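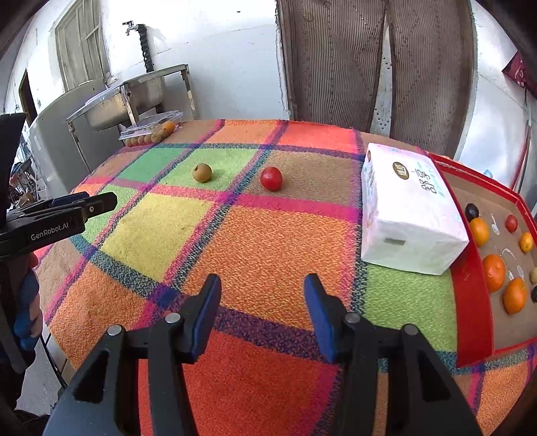 Hadance is a checking service for recordings made with hand-held grippers. You upload episodes and get back a camera trajectory, a jaw opening curve and a list of the episodes it thinks you should throw out. I paid for one month in February and ran my fruit sorting set through it. Tracking was the part I expected to be easy, as a plaid blanket in orange, green and brown gives a visual tracker plenty of edges to hold on to, and the tomato and the brown fruit next to it sit well clear of each other on different squares. A plain white table would have been a harder test. I have one of those too and will get to it.

The upload was 596 episodes. Hadance rejected 26 of them. I went through the rejects by hand, and I agree with most. The usual cause was fast wrist rotation close to the table, where the view blurs and the pose jumps when it sharpens again. In 5 cases I could find nothing wrong and kept the episode. There is a confidence value per frame in the export, but no field that says which check failed, so you end up scrubbing through the video with the curve open next to it. I reported this. Support answered the next morning and said a reason code is planned.

Jaw opening is read from the finger pads. It needs both pads visible for the first second of the episode, fingers apart, or the zero point drifts. Blue pads were picked up without any setup. For black pads you have to draw the region yourself once per device.

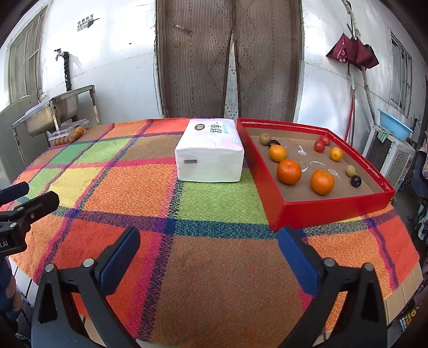 Two-handed recordings are where the price starts to make sense. Aligning the clocks of two devices was costing me an evening per batch. Hadance does it from motion, with a short shake at the start of the take, and the residual offset it reported never went above 16 ms. I checked a handful against a hand-marked contact event and saw no disagreement I could measure at my frame rate.

The second gripper wandering in and out of view did not upset the tracker. People moving in the background did, a little. There is a mask tool for that, but it only takes rectangles and they stay fixed for the whole episode, so it is close to useless on a moving camera.

I compared it with Van Acker, which I used last year. Van Acker has the better viewer and much worse handling of glossy objects. Reflections on fruit skin were sometimes kept as static points, and the path bent toward them. I did not see this with Hadance.

Bresitex was also on my list. They only take batches under a yearly contract, so I can't say anything about quality.

Export formats are fine. Timestamps are in nanoseconds, angles in radians, axes documented on a single page that matches the files. The command line client resumes a broken upload, but it hashes everything again first, which is slow on an external drive.

I have renewed for a second month. The white table set goes up next, along with the Hiletti bench recordings once I have renamed the folders.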